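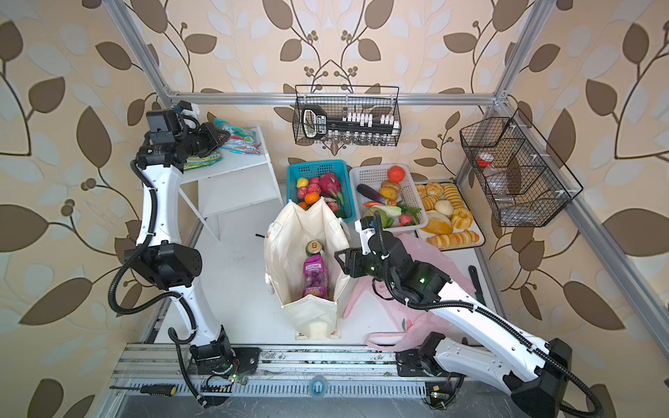 Groceries and the tote bag - gallery

Quick page this time, I have 2 minutes before the bus. Canvas bag, drinks, fruit, bread, the snack shelf. Posted April 23, 2021, will fix the typos later (probably not).

For anyone new: Ulurska is our page for small everyday jobs. Putting away, packing up, folding. Tadico is the sister page with the recipes. The laundry set went up last July and is still in the archive, 17 pictures, most of them towels.

1. Drinks in the tote
Grape label on the bottle, pink and purple. Gold-topped can tucked in behind it. I like the drinks down first, standing up, then everything else gets fitted in next to them. Bread goes last. Always last.

Across the back, the fresh stuff. Teal basket with the dragon fruit, mango, orange, red apples. White basket is more of a mix - eggplant, carrot, cabbage, a radish in with the greens, and bread rolls in there too. Then the white tray, all bread and pastries, with the long braided loaf at the front. That loaf is the one I'd want to carry home under my arm.

And the leaf wallpaper! Big brown and pale blue leaves on cream. Had three emails about it allready. It's staying.

2. Can at the mouth of the bag
Gold lid, green label. Short can, good size for the corners of a tote. The canvas sags at the top when there isn't much in it, so hold one side open with your free hand or you'll be fishing for the edge. Small print near the bottom of the front panel, nice and plain otherwise.

Pink plastic bag crumpled next to it. I'd keep one of those folded in the tote for anything that might leak.

Snack packets on the little white shelf, two up top and a purple and pink one on the lower level. Snacks are light so they can ride on top of the pile. Chips near the handles, never under a can, I have learnt this. 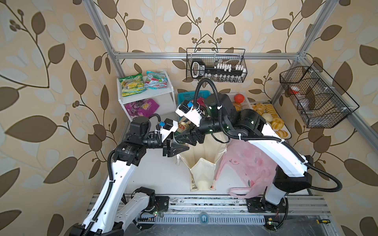 Bits and pieces

Tote size - mine from Geddes holds some 500 grams of bread, a couple drinks and a bag of apples before the handles start to dig in. Heavier than that, split it over 2 bags.

Washing - cold, inside out, hang it by the bottom seam. The print fades otherwise.

Bigger versions of the pictures are in the Endow folder, same password as before. If it doesnt open try it again in the evening, it's slow during the day.

Fridge shelves next. Send me yours if they're messy.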